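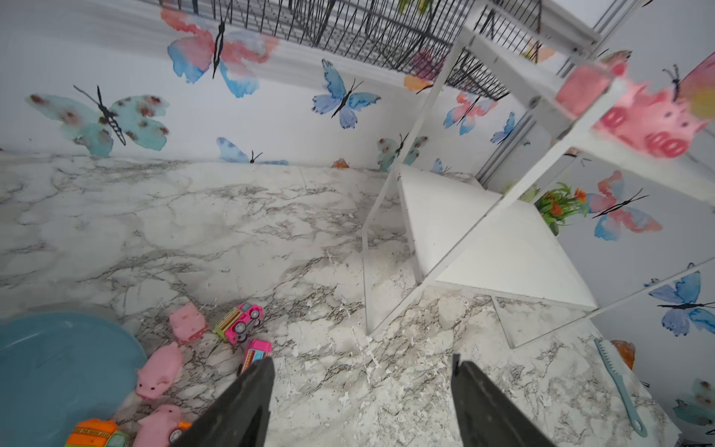

Toy pigs and a pink truck on the floor beside the tub.

If you have ever tried to learn a language as an adult, you will know the moment when a small child corrects your grammar and carries on with their biscuit. The woman behind Rorkis, a weekly language group for parents and under-fives, loves that moment so much that she built a whole morning on it.

"I'd done evening classes for years," she tells me over a very large pot of tea. "I could write you a lovely letter of complaint. What I couldn't do was say 'put your shoes on' to my own daughter in the language her grandmother speaks. There's no chapter for that!"

So she started one. Rorkis began in her front room with 2 other families and now fills a hall in Fastavside. The rules are simple: no English until snack time, no textbooks at all, and everybody sits on the floor, grown-ups included. I went along for a session and came home with sore knees and a dozen new words, most of them to do with farm animals.

She is brilliant on the subject of animals. "Every language has its own pig," she says, and does me the noises in four of them, loudly enough to turn heads at the next table. "Children think it's the funniest thing in the world that a pig says something different at Granny's house. And they've just understood something huge about language, haven't they? The word isn't the thing. I had to go to university to be told that."

Songs do a lot of the work. She has collected 200 of them so far, many from older relatives who sang them down the phone while she scribbled. Some have verses that don't agree with each other, and she keeps every version. One lullaby came in from two sisters who each insisted the other had got the ending wrong, so the group sings it both ways, one after the other.

I ask whether the parents find it harder than the children do, and she laughs before I've finished. "Oh, much! A three-year-old will say a word wrong all morning and be perfectly happy. The dads go pink. I tell them, you have to be willing to sound like a toddler, and you've got a room full of people showing you how it's done."

What about families where only one parent speaks the language? This is the bit she gets most excited about. She doesn't believe in strict timetables, or in one parent never uttering a word of English at home. Her advice is to pick one part of the day and let it belong to the second language - bath time, say, or the walk to nursery - and to stick with it for 3 months before deciding anything. "Bath time's my favourite. They're not going anywhere, and you say the same things every single night. Hot, cold, ears, where's the soap. That's your vocabulary list."

She has put the songs and a pile of bath-time phrases into a little book called Baltano. The first printing was 400 copies, packed up on her kitchen table, and she writes a note to go in each one. A second book, for reading aloud, is planned for June. She read me a page about a goat who won't get on a bus and I would like to know what happens to him.

Rorkis starts again after the holidays on January 8, 2024, upstairs at Kelmendi. Bring a cushion.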